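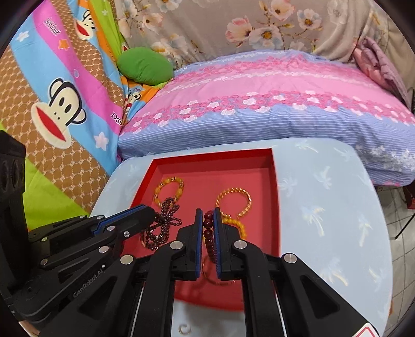
Canan Yurt kept her necklaces in a jam jar for most of her adult life, and she says the jar taught her one thing: whatever goes in last comes out with everything else attached to it. Asked why she had never changed the arrangement, she replied that the jar had a lid and fitted on the windowsill, and that she had only ever worn the top two pieces anyway.

Housekeeping Skills > Unit 3: Small Belongings > Chapter 8

Chapter 8: Sorting and Storing Beads and Bracelets

Reading time: 5 minutes

Most households own more jewellery than they wear. Very little of it is valuable in money. It is made up of glass and plastic beads, presents, holiday purchases and things handed down by relatives, and it tends to collect in one place until the place is full. Yurt's jar is a common case. Drawers, soap dishes and coat pockets are others.

This chapter deals with beaded pieces. Chains and rings are left to Chapter 9, as they tangle in a different way and are cleaned with different materials. By the end of the chapter you should be able to sort a mixed collection, untangle a strand without breaking it, and choose a suitable container for what you keep.

8.1 The sorting tray

The work begins with a tray. A tray for sorting should be shallow, with a smooth inside and a low wall all the way round. The wall stops round beads from rolling off the table, and the smooth inside means that nothing catches when a strand is moved. A red tray like the one at the head of this chapter does the job well, although dark red and maroon beads are easier to see against a pale one. If you have only one tray, put a sheet of white paper in the bottom.

Trays can be bought cheaply. The Skalby tray used in our classes was sold for serving drinks, and the Plostel version is the same thing with handles. A baking tin with a clean base is also suitable.

Lay a cloth or plastic covering over the table first. A bed is a poor surface on its own. The bedding dips under the tray, and a dropped bead goes straight into the folds.

8.2 Large beads and small beads

Divide the collection by bead size before you think about colour or age. Large beads, such as those on an amber-coloured bracelet, are heavy for the thread they hang on. They keep their loop when laid flat and seldom knot. Their weakness is the thread, which wears where it passes through the hole, and also where it rubs against any metal spacers.

Tiny beads behave in the opposite way. A strand of them is light and bends at every point, so it folds over itself and gathers into loops. A long strand may hold more than 300 beads and will tangle with its neighbours as well as with itself. Keep these strands apart from the large pieces from the start.

Glossy round beads come somewhere between the two. They slide easily over one another and can usually be lifted free by hand. Take hold of one side of the bracelet, let the rest hang, and wait for it to settle before you put it down.

8.3 Untangling

Spread the tangle out in the tray with the fingertips. Do not pull an end, even if you can see one. Pulling closes the loops, and a loop of small beads that has closed tightly may have to be cut.

Work from the outside. Find the loosest loop, open it a little, and pass the nearest part of the strand back through it. Then leave that part alone and look for the next loose loop - it will often be on the far side. A wooden cocktail stick is useful for lifting. Pins and needles are best avoided, as they can split the thread.

If the tangle has not changed after ten minutes, stop and come back to it later. Tired hands pull.

8.4 Deciding what to keep

Yurt emptied the jar in August and put the pieces into three groups: worn, not worn but wanted, and not wanted. The last group was the smallest. She gave two bracelets to a niece and restrung a third on new elastic from Flisance, which is sold in packs by thickness. The jar now holds buttons.

You may find that your own groups come out differently. Broken strands can go in a separate bag, labelled with the piece they came from, until you reach the section on restringing.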